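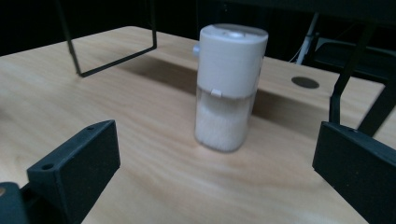

By the Sterelton news desk | 17 Feb 2025 | Photo: Fototex

Sterelton's community kitchen will switch its dry goods shelf to refillable containers this spring, ending the practice of handing out rice and sugar in single-use bags.

The kitchen, on the ground floor of the old Lam building, has ordered 200 of the containers from Skirkamside, a housewares supplier. Each one has a clear lower section, so the contents can be checked without taking the cap off, and an opaque white cap that covers the upper half.

Households that use the shelf will be able to borrow up to four containers at a time. They can keep them for as long as they are registered with the kitchen and bring them back for refilling whenever the shelf is open. No deposit will be charged.

The kitchen has been looking for a replacement for the bags since July, when a delivery of sugar was lost after several bags split in the storeroom. Staff tried glass jars first. The jars kept the food in good condition but were heavy to carry home, and a number of people who get to the kitchen by bus asked for something lighter.

Paper bags were also tried for a short time. They cost less than the plastic ones but did not hold up in damp weather, and the kitchen went back to its old stock after the first month.

Under the new system, rice, sugar, salt and dried lentils will be kept in large bins behind the counter. Staff will fill containers by weight and write the date on a paper label. Flour will still be given out in its original packaging, as the kitchen does not have a bin that closes tightly enough to store it. Pasta and breakfast cereal are not part of the change.

Containers should be empty, washed and fully dry when they are brought in. Any that come back damp will be set aside and a dry one given in exchange, if one is available. People may also bring a container of their own from home, provided it has a lid that closes and a mouth wide enough for the kitchen's funnel.

The switch is expected to cut the kitchen's spending on packaging by around 3 percent in the first year, after the price of the containers is taken into account. Larger savings are expected later, once the order has been paid off. The money will go toward fresh vegetables, which the kitchen buys from local growers when donations run low.

Shelving in the storeroom is being rebuilt to make room for the bins. The two lowest shelves on the back wall have already been taken out, and a new counter for filling and weighing will go in beside the door. The work should not affect hot meals, which are cooked in a separate room. The dry goods shelf may open late on some mornings while the counter is being fitted, and notices will be posted at the entrance.

Bags already in stock will be used up before the last of the new containers are handed out, so both will be in use for a few weeks. Households do not need to register again to take part. Staff will add the number of containers borrowed to the card each household already holds.

A sheet with washing instructions and suggested storage times will be given out with the first container. It will also be available at the front desk in large print.

The kitchen still needs kitchen scales in working order, clean metal scoops and plain adhesive labels. These can be left at the side entrance of the Lam building during opening hours. Opened packages of food cannot be accepted.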